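Print this page
E-mail this page

Who Clears the Drain? A Report on Pond Upkeep in Wundomholm
Tamsin Tamihana and Manaia Tuhiwai
15 Jan 2023

We chose the stormwater pond behind Geddes Road because the village says it is maintained and the people living next to it say it isn't. Both can't be right, so we read the maintenance contract and the meeting minutes and went to look for ourselves.

The contract covers trash pickup, mowing the banks and clearing the outlet grate. It says the grate will be cleared "as needed." It doesn't say who decides when that is. The minutes record two complaints about water over the footpath, and both times the reply was that the contractor had been told. We could not find any note saying the work was then done.

The village sent out a survey and reported that 92 percent of residents were satisfied with "parks and open water." We don't think this proves much. The question lumped the pond in with the playground and the ball fields, and the summary doesn't say how many people answered.

On our four visits the grate had leaves and cattail stalks packed against it every time. That is a small sample, and all four were in fall and early winter, when you would expect leaves. We tried to be fair about that. 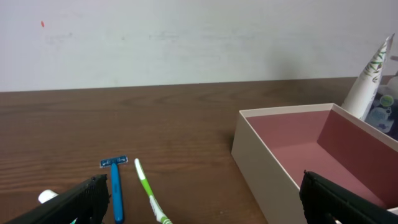

The village's plan is to add a fountain, which the newsletter says will "improve water quality." A fountain may stir in some air, but it won't pull leaves off a grate. We asked for the study behind the claim and were sent the newsletter again.

We would rather see a posted log with a date and initials for each clearing. It would cost almost nothing. The fountain goes to a vote in February, and the log is not on the agenda.

Print this page | E-mail this page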